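Weltdale Workshop Arm Recordings
Data card, version 2
Issued 14/01/2021

Summary

This collection holds 162 recorded sessions of tabletop handling tasks carried out with a robotic arm at the Weltdale shared workshop. It is released for use by members of the workshop and by outside parties who wish to train or test simple grasping and placing software. The arm controller is documented separately under the project name Coelho, and nothing in this card replaces that document.

Contents of the release

Each session is stored in its own folder and contains a video file, a joint log and a short text note giving the task. The joint log and the video share a common clock. Sessions recorded before the gripper pads were changed in April have been withdrawn - the pad height differed and the logged finger positions could not be corrected with confidence.

The folder named "rejected" is kept for reference only. It should not be used for training.

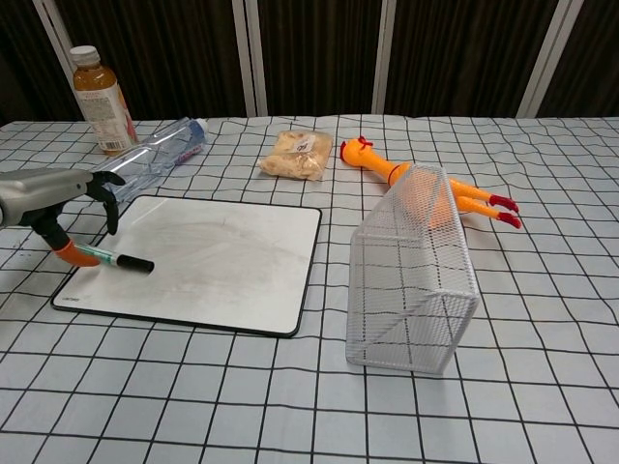 Tasks are drawn from a fixed list covering writing tools, containers, soft goods and irregular shapes. The operator selects a task, starts the log and brings the arm to the object. Items that are not part of the task may remain on the table, and users should expect them in view. In the marker tasks, the pen is held at a slant over the whiteboard with its cap on, and the board may carry smudges and residue from earlier writing. Software that looks for fresh strokes should be tested against such marks before any result is reported. The gridded cloth is not a calibration target: its lines bend where the fabric wrinkles, and distances must not be measured from it.

File format

Joint logs are plain text, one row per sample, with a header row. Angles are given in degrees. A session is closed automatically at 4000 rows, and longer tasks continue in a second folder with the suffix "b". The Iltow script in the tools folder joins the two parts and checks that no rows have been lost.

Known faults

The wrist angle drifts slightly in long sessions. Audio was recorded by mistake in the Musico subset and has been removed; the file lengths there may differ from the log by up to 2 frames.

Conditions of use

The recordings may be copied and altered for non-commercial work, provided that this card is kept with them. Corrections should be sent to the workshop office, quoting the folder name and the row number.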